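Wimley Boot Dressing

Home > Leather care > Waxes and dressings > Wimley Boot Dressing
Product code 266
124 g tin, £7
400 g tub, price shown when you pick your size
Colour: neutral
In stock

I've been putting this stuff on my own boots for longer than I've had a shop to sell it from, so you'll have to forgive me if I go on a bit. Wimley is a soft, buttery wax dressing for smooth leather. Walking boots, work boots, farm boots, the old brown pair you only wear to walk the dog. It feeds the leather, helps it shrug off the wet, and it smells of beeswax and a little of pine (lovely if you like that sort of thing, and it does fade by the next morning if you don't).

The recipe came from Genowefa Wróbel, who mended boots for farm people all her working life and made her own dressing in a jam pan because she thought the bought ones were mean with the wax. Her version was a bit stiffer than ours. You had to stand it by the stove before you could get a finger into it, which was fine for her kitchen and not so good for anyone trying to do their boots in a cold porch. We've let it down with a touch more oil and otherwise left it alone.

What's in it

Beeswax, lanolin, neatsfoot oil, a small amount of pine resin. No silicone and no dye. The neutral colour looks pale yellow in the tin, and I do get emails about that! It won't turn your boots yellow. It will darken light leather, though, sometimes by quite a lot, and on tan or natural veg tan you should assume the change is permanent. Try a dab on the tongue, down where the laces cover it, and leave it overnight before you decide.

What it's for, and what it isn't

Good on: smooth full-grain leather, oiled leather, waxed leather, old satchels, belts, dog collars, saddlebags.

Fine but go thin: softer gloves, lined jackets, anything that will sit against a pale shirt.

Please don't: suede, nubuck (unless you're happy for it to stop being nubuck), patent, fabric panels, or the rubber rand round the bottom of a walking boot. It does no harm on a rubber sole that I've ever noticed, but it makes it slippery on kitchen tiles and I have the bruise to prove it.

Before you start

Get the mud off. I know it's dull, but wax over grit is just a very slow sandpaper. Let the mud dry, knock the boots together outside the back door, take the laces out and go round the welt and the tongue with a stiff brush. If they're really bad, wipe them down with a damp cloth and a little saddle soap, then leave them somewhere airy until they're dry right through. Not on the radiator, and not in front of the fire either – cooked leather cracks, and no dressing I sell is going to bring it back.

And pick your table with some care. This is a greasy job and it always travels further than you think. Newspaper is all right, an old tea towel is better, and best of all is a surface that's already past worrying about.
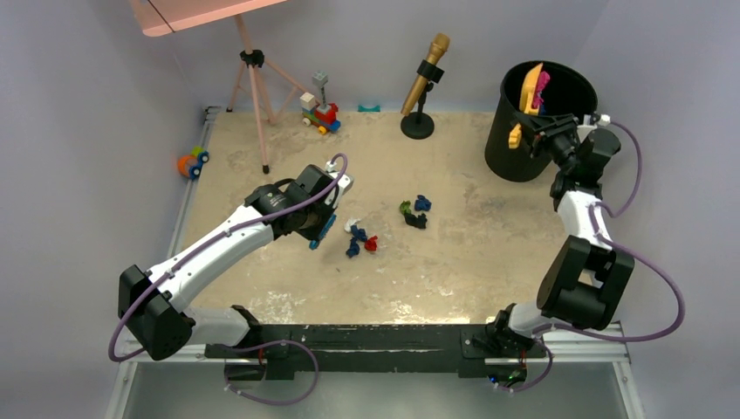
Scuffs, scratches and brown smudges on a pale beige surface.

Putting it on

I use my fingers. The warmth of your hand softens the wax and you can feel where the leather is thirsty, usually across the toes where the boot bends. Take less than you think, a smear the size of a broad bean for each boot, and rub it in with small circles. Work it along the seams and into the gap where the tongue folds. If you'd rather keep your hands clean, a bit of old cotton T-shirt does nicely.

Leave the boots for an hour or so, or overnight if they've drunk it all in and still look hungry. Then have a second go on the dry patches only. People do tend to plaster on a thick coat before a big walking holiday, and what happens is that it sits on the top, picks up every bit of dust going, and leaves a tidemark on your trousers. Thin and often is much kinder.

Once it's soaked in, brush it up. A softish shine is the most you'll get. For parade ground toecaps you want the Stanmont hard polish, which goes over the top of Wimley quite happily as long as you leave a day between the two.

Brushes

You don't need a special one and I'm not going to pretend you do. Keep one brush for mud and another for wax, and don't let anyone in the house mix them up. Wood or plastic backs are both fine. I'm fond of a plastic one for the mucky end of things, as you can rinse it under the outside tap and forget about it, and a bright colour is much easier to find in the bottom of the boot box.

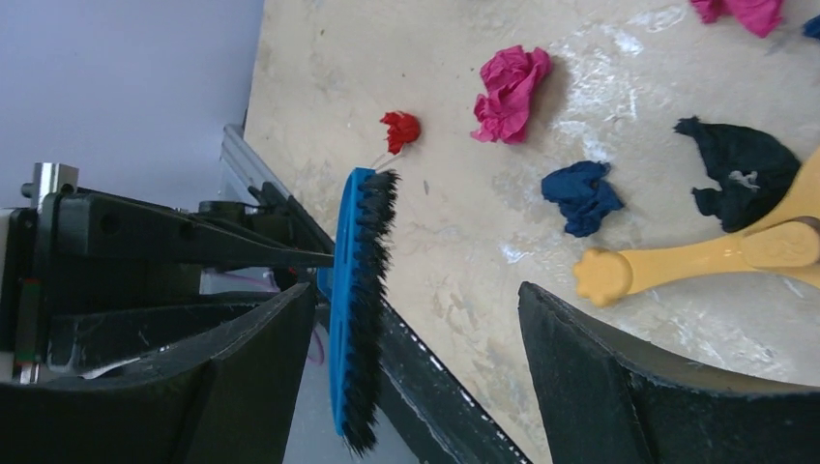
Blue back, thick black bristles.

For the final shine I like horsehair, and we stock the Forsberg in two sizes. The smaller one is easier round eyelets and hooks. The big one covers more boot and is nicer to hold. Waxy bristles are no trouble, by the way, they get better with use. If yours clog, comb them through with an old fork.

Which size should I get?

The 124 g tin lives happily in a rucksack lid and will see one pair of boots through a good long while. If you've a household of walkers, or you do tack as well, get the 400 g tub. It's the same dressing in both. The tub has a screw lid and the tin has a press lid with a little twist key on the side, which can be stiff the first time. A coin under the rim will shift it.

Things people ask me

Does it make boots waterproof?
It makes them much better at being rained on. If you stand in a stream for ten minutes you'll get wet feet, same as you would with anything else on a leather boot. Lined boots with a membrane are fine with it so long as you keep the coats thin.

It's gone grainy, is it off?
No, that's just the beeswax after it's been warm and cooled down slowly. Parcels sitting in vans in July are the usual culprit. Stand the tin in a bowl of hot tap water with the lid loose, give it a stir and let it set again somewhere cool.

There's a white bloom on my boots!
Also wax. It comes up in the cold. A quick brush and it's gone. If it's furry or smells musty it's mould, and that wants saddle soap and a proper dry first.

Can I use it on a sofa?
I wouldn't. It'll come off on you.

Will it loosen my stitching?
I've heard this said about neatsfoot oil for years. Konrad Bednarek resoles most of our customers' boots and he reckons the rotten stitching he sees comes from mud left in the seams. I'd still not drown them in it.

From people who've bought it

"Third tin. My old fell boots looked ready for the bin and they've done another two winters. Smells of my gran's sideboard." – Ita Sheehan

"Good stuff, does what it should. Darkened my tan boots more than I expected, which the page does warn you about, so my own fault. Lid was a pig to open." – Dariusz Michalski

"I use it on head collars and it keeps them soft. Would like a bigger tub please." – Kazimiera Adamczyk

(Kazimiera, I'm working on it. The trouble is finding a lid that doesn't leak.)

Storage and delivery

Keep it out of direct sun and away from the dog, who will think it's dinner. No need for the fridge. Orders in before noon usually go out the same afternoon, and the tin fits through most letterboxes. The tub doesn't, so do leave a note if there's a porch or a neighbour you'd like it left with.

You might also want

Stanmont Hard Polish, black or dark brown
Forsberg Horsehair Brush, small or large
Karow Waxed Laces, all lengths
Saddle soap bar, unscented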